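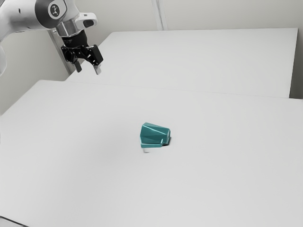 At Huvarden, the working day used to begin with gloves. Now it begins with a screen. The company washes and returns cups for office canteens, and since August part of the sorting is done by robot arms. Before an arm gets a new task on the floor, it must first practice it in simulation.

Hywel Lougher sorted cups by hand for many years. Today he prepares the practice. He chooses a cup, decides how it should lie on the table, and lets the program try. "A cup that stands is easy," he says. "A cup on its side has the handle in a different place every time, and I know all these places from my own hands."

His knowledge was not asked for in the beginning. The supplier, Brova, came with ready settings, and in the first weeks the machines stopped so often that people walked back and forth the whole shift. Then the shift leader, Osian Foulkes, proposed that two sorters should sit together with the engineers. Both of them are still there.

Of the 40 people in the sorting hall, 37 have stayed with the company. The other three took jobs elsewhere, and Foulkes does not hide that one of them left angry. "He liked to work with his friends beside him," he says. "Now there is more distance between the places, and I cannot say to him that he is wrong."

The pay is a more difficult subject. Those who moved to the screens received a new contract, but those who still pack the crates did not - and they must keep the same speed as the arms. Talks about this will continue in the spring.

Lougher has less pain in his shoulders, but he misses the noise a little. In the afternoon he still goes down to the hall for an hour and packs crates with the others.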